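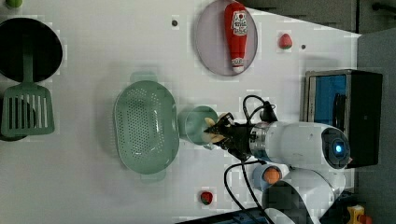
The Last Bus to Pusgate

I'd like it on record that I only went to Pusgate for the soup.

My aunt had been telling me about that soup since I was small enough to sit under her table. There was a diner by the ferry landing, she said, and they made a chowder with something in it she could never name, and she'd eaten it once, on 11th May, the day she decided not to marry the dentist. So when she died and left me 200 dollars and a coat with the lining gone, I figured I knew what the money was for.

The bus goes through Cavow and Sultness and then down the long hill to the water. It was me, the driver, and a man asleep with a birdcage on his lap (no bird, I checked). Somewhere past Cavow the driver started talking to me in the mirror.

"You're going for the soup," he said.

I said how did he know that, and he said people with that kind of coat usually were.

Well, I laughed, and then I thought about it for the next ten miles. Did other people have aunts like mine? I'd always believed that story was ours. She used to tell it while she cooked, and she was a terrible cook, she really was, everything either gray or on fire, and she'd wave the spoon at me and say one day, kid, you'll taste it and you'll know what to leave out of your life.

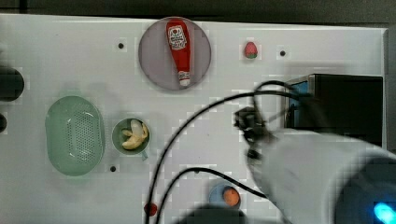

I was 29 by then and had left out plenty already. I'd left out college, and a perfectly nice apartment in Thiele, and a man who ironed his socks. None of it had anything to do with soup.

We pulled in at the landing with the rain coming sideways. The diner was there, yellow windows and all, just like she said! I practically ran. Inside were two stools with tape on the seats, a pie under a plastic lid, and a woman behind the counter doing a crossword in pen.

"Chowder, please," I said.

"We haven't had chowder in 45 years," she said. "There was a cook who made it one spring. She left."

"Left for where?"

"Up the hill someplace. She'd thrown over a dentist and didn't care to run into him buying stamps." She filled in a word. "Tall girl. Awful cook, except for the one thing."

I sat down. I still had the coat on and it was dripping all over her floor, and she looked at it, the big horn buttons, the collar, for a good long while. Then she got up and put the pen behind her ear.

"She left that hanging on the hook for a week before she came back for it," she said. "I tried it on. Don't tell her."

"I won't," I said.

She went through to the back and I could hear her moving pots, and a drawer that stuck, and some swearing. I looked at the crossword. She'd put CELERY where it should have been SALARY, and it had wrecked the whole corner.

"I've got the milk," she called out, "and I've got potatoes, and I watched her do it maybe a dozen times. You want to come hold this spoon or what?"

So I hung the coat on the hook and went around the counter. 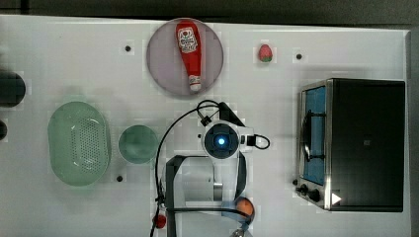

Ketchup on a plate, and one strawberry beside it.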